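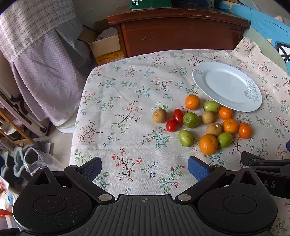 Good practice for hand-held gripper recording: progress report to Multlow

Last updated: Oct 17, 2020

Work covered

Imum and Plenance are writing a shared set of rules for recording household handling tasks with hand-held grippers. Hegazy is checking the draft. The second draft has 32 rules, grouped under setup, handling, privacy and file keeping. Setup is finished. File keeping is still short and needs another pass.

Tabletop tasks

The fruit and plate task is the one we have used most to test the wording. The first draft asked for a plain table surface. We dropped that. Patterned cloths are common in homes, and the operator now leaves the cloth as it is. Small fruits of different kinds may be mixed in one group. The jaws must be open at the start of each take, and the finger pads must be checked for dirt before a session.

Privacy

Labels, mail and screens near the work area are to be turned away or covered before recording. Our August check of 501 takes found this was the rule most often missed, mainly on shelves and cabinets behind the table. It now comes first on the setup sheet.

Numbers

We have almost 3000 takes on file. The grant asks for 1000 to be reviewed against the final rules. Review has not started, as the wording has to be fixed first.

Next

Hegazy returns comments on the privacy section. Plenance rewrites file keeping. We ask Multlow to confirm how long rejected takes must be kept.

This site uses cookies. By continuing to browse you accept our cookie policy.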